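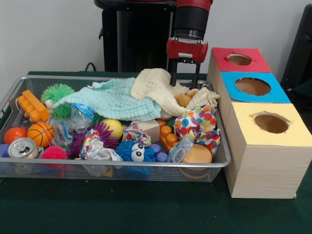

Can a machine tidy up yet?
May 15, 2019

For the past few years I have kept a page on this site about household and shop-floor chores, and which of them a machine could be trusted with. Readers mostly write in about vacuum cleaners. The question I find more useful is a duller one: could a robot empty a box of mixed things and put each thing where it belongs? A child of five can do it, with some complaining. A warehouse pays people to do it all day.

My short answer in 2019 is partly, and slowly. The longer answer depends on what is in the box, so this gallery goes by the contents of one full tray. The notes can be read in any order.

Soft cloth
Two muslin cloths, one mint-blue and one cream, lie over a good part of the pile. Cloth is easy to grip and hard to deal with afterwards. Two fingers closing on a fold will nearly always come up with something, but a cloth has no fixed shape and it can drag its neighbours along. At home this is the laundry problem. Picking up one towel is within reach of a good laboratory machine. Folding it at a speed anyone would put up with is another matter.

Spiky rubber balls
Green, red and purple. I would expect these to be among the kinder objects for a gripper. The spikes give, and a ball is much the same whichever way you come at it. Telling where the edge of one stops is harder for a camera than it is for a hand.

Smooth balls
The glossy red-orange one is the sort of thing I would worry about. Close the fingers a little above or below the middle and a hard ball shoots out sideways. Shiny surfaces also upset some depth cameras, which see the reflection and guess wrongly about the distance. The little orange basketball ought to be simpler to see.

The can
It lies on its side with the pull-tab end facing out. A can is a known size and keeps its shape if you are gentle, and factories have handled cans by the million for decades. They do it with every can upright and evenly spaced – that is the whole trick. One can lying among toys is a new job.

The crushed bottle
Clear plastic is still a sore point. The camera looks straight through it and reports whatever is behind. A label helps, as the blue one should here, but once a bottle has been crushed it no longer matches any stored model of a bottle. Anyone hoping for a machine to sort the kitchen recycling should look at this one first.

Wrappers and crinkled bags
There is a big polka-dot wrapper and some smaller crumpled pieces with bright prints, plus a clear bag. Suction cups, which do so well on flat boxes, leak badly on creased film. Fingers do better. For a person these are rubbish and need no thought. For a machine, deciding that a colourful crumpled thing is rubbish and a colourful fuzzy thing is a toy takes a lot of training pictures.

The blue creature
Fuzzy, with two large googly eyes, near the front rim. Soft toys forgive a poor grip, and I would back most machines to lift this one. Whether it goes to the toy shelf or the wash is a question for the household.

Blocks
The studded orange building blocks and the plain wooden cube have flat, parallel sides, and two parallel fingers could not ask for more. The trouble is room. A block pushed against the rim leaves no gap for the second finger, and then something else has to be moved first. People do this without noticing. Planning it is slow work for a computer.

Plastic caps and other small things
Blue plastic caps sit in a small cluster beside the creature, and a few small tan and peach-coloured items are tucked into the cream cloth. Small objects always get left until last. On the shop floor it is the washers and clips, at home the hair grips and coins. I have not yet seen a machine I would trust to find the last one.

The gripper
Two black fingers under a glossy red housing, with the tips in the pile behind the cream cloth. Two-finger grippers are plain things, and I have come round to them. Hands with more fingers look better in films and have far more to go wrong.

The boxes
Three of them in a row, with round holes in their red, blue and yellow tops. Dropping a thing through a hole is harder than dropping it in an open bin, and closer to real life: think of a bottle bank or a posting slot. A cloth hanging off one finger can easily end up half in and half out.

For a shop floor with one product and good lighting, I would say yes, go and get a quote. For a family living room, keep the washing-up bowl by the sofa for another while. I will add to this page in June, with a section on cupboards and drawers.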